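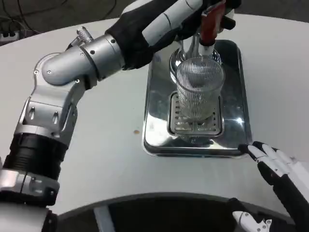

Hola otra vez, reabro el ticket 281 porque la app de Prekero sigue sin sincronizar el inventario del taller y ya no sé qué más tocar. Os cuento: doy de alta un artículo en el móvil, le pongo su foto, guardo, y en el ordenador aparece la ficha pero con el hueco gris donde debería ir la imagen. Le cambié el nombre al archivo, le quité la tilde... y nada.

Lo que llevo probado:

Cerrar sesión y volver a entrar, en los dos aparatos. Igual.

Vaciar la caché (esto me lo dijisteis vosotros la primera vez). Se arregló durante una mañana – qué ilusión – y a la hora de comer otra vez el hueco gris.

Cambiar de wifi a datos. Igual, aunque el error pasa del 34 al 6, no sé si eso os dice algo.

Reinstalar. Aquí perdí las etiquetas que había puesto a mano en septiembre, así que por favor no me pidáis que lo repita!

Actualización, 18:40: he creado un almacén nuevo, «Mavstead», y he subido ahí la misma foto. Sincroniza a la primera! En el antiguo, que tiene 294 fichas, sigue sin ir. Me huele a que el problema está en el almacén y no en mi móvil, pero vosotros sabréis. ¿Se pueden pasar las fichas de uno a otro sin perder las notas? Dejo el antiguo tal cual, sin borrar nada, hasta que me digáis.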